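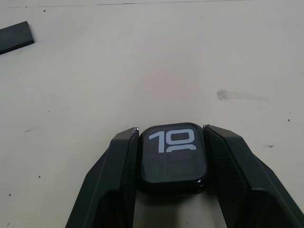
Mukine Band Loom – Tabletop Weaving for Straps, Trims and Ties

If you've ever looked at a plain watch strap and thought "I could make something nicer than that," this is the loom for you. The Mukine is a small tabletop loom for weaving narrow bands, and we love it. It sits happily on a desk, it warps up in an evening, and it makes the kind of firm, flat, neat-edged band you can use every day.

Narrow weaving is a wonderful place to start, because you get to the fun part so fast. There's no long afternoon of threading hundreds of ends before you throw a single pick. You wind the warp around the pegs, tie on your string heddles and go! And when you've finished one band you'll already be planning the next (we speak from experience, our sample drawer no longer closes).

What's in the box

The loom itself, in solid maple with an oil finish
2 belt shuttles, one with a beveled beating edge and one plain
A hank of string heddles, already tied and measured
A tension peg with a wing nut
A printed pattern book with 12 drafts, from simple stripes up to a two-color diamond
One ball of Kincaid cotton in natural

How it works

The Mukine is an inkle-style loom, with an open side and a fixed path for the warp. Half of your threads pass through string heddles and stay put. The other half run free. Push the free threads down with your hand and you have one shed, lift them up and you have the other. Pass the shuttle through, snug the weft down with the beveled edge, change sheds, repeat. That's really the whole thing, and once your hands have it you can chat or listen to the radio while you work.

What you see on top of the band is nearly all warp, so the colors you choose at the start make the pattern. Swap two threads and a stripe becomes a row of dots. Swap a few more and you have little ladders. We suggest winding a short practice warp in two strongly contrasting colors and playing with the order before you commit to a long one.

The tension peg deserves a mention of its own. As you weave, the warp gets tighter, and on older looms this meant wrestling with a wooden flap. On the Mukine you loosen the wing nut, let the peg slide a little, and tighten it again. Small thing, huge difference.

Size and fit

The longest warp path gives you a finished band of up to 8 feet, enough for a guitar strap or a good long belt. Use the shorter path for bookmarks, key loops and watch straps. The widest band you can weave comfortably is a little over three inches, although most people stay well under that. The loom clamps to any table with a straight edge, and the clamp pads are cork so they won't mark the top.

Weaving a watch strap? Measure the gap between the lugs first, then weave a sample the length of your finger, wash it and measure again. Cotton draws in a bit. For anything worn on the wrist we'd pick the finer Kincaid, beat it hard, and sew the cut ends under twice.

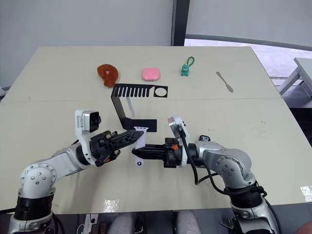
Small things to make first

Start with cords and loops! A key fob or a zipper pull takes so little yarn that you can use up scraps, and a narrow tie with a loop at one end will hang just about anything from a bag – a charm, a little toy, the case for your earbuds. Kids get the idea in minutes and tend to pick far braver colors than we would.

For a first loop, wind nine to thirteen warp ends in heavy cotton, weave until you have the length you want, fold it in half and stitch across. If you'd like it rounder, skip the loom and try a four-strand braid instead, there's a page on that at the back of the pattern book.

Yarns we like on this loom

Kincaid 8/4 cotton is our everyday choice. It's smooth and strong and it doesn't fuzz when you change sheds. Dromura linen makes a crisp, slightly shiny band that gets softer with every wash, but keep your tension even with linen as it has no stretch to forgive you. Orau wool is lovely for hat bands and curtain ties. Give sticky yarns like this one a bit more room and clear the shed with your finger before each pass.

Care

Wipe the loom with a dry cloth. Once or twice a year, rub in a little furniture oil and leave it overnight before warping. Please store it away from radiators, and slacken the tension if a band is going to sit unfinished for more than a few weeks.

Item number 615. Replacement heddles, spare pegs and extra shuttles are sold separately. The next batch of looms comes out of the workshop in September.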